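Sep 27, 2026. Nerosent, towel set, two-hand folding

Went back over the fold labels before the next training run. The Clorkalmont split has 1367 episodes so far, all from hand-held grippers, one in each hand. The question is still where a fold begins. The April rule was first contact with the cloth, and it puts a lot of dead time at the front of each segment. Trying a new rule: the segment starts once both grippers hold an edge and some of the gray underside shows.
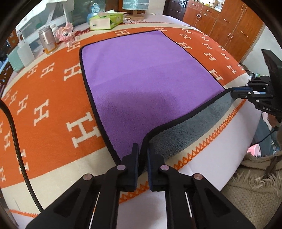
De Smet disagrees and wrote back that underside color is a crutch, it will fall apart on any cloth with two matching faces, and we should key on jaw width instead. Fair point. Jaw width is logged anyway, so I ran both on the same 14 episodes. Start times were within 18 frames of each other except in two, where one jaw closed on the blanket along with the towel.
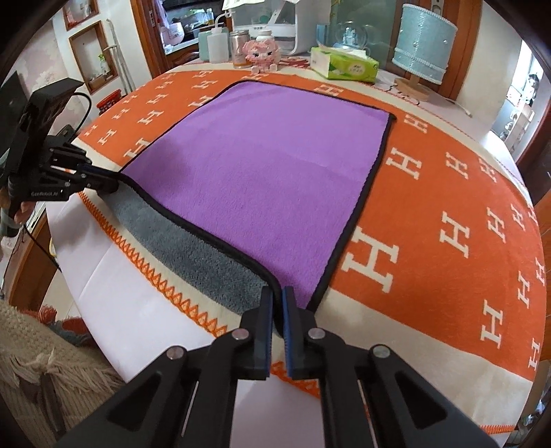 Those two stay in, tagged as double grabs. For the rest I'm using jaw width as the trigger and the color check as a filter afterward. Still to do: rerun on the full split, fix the left/right swap in the Emness export, ask for plain white towels.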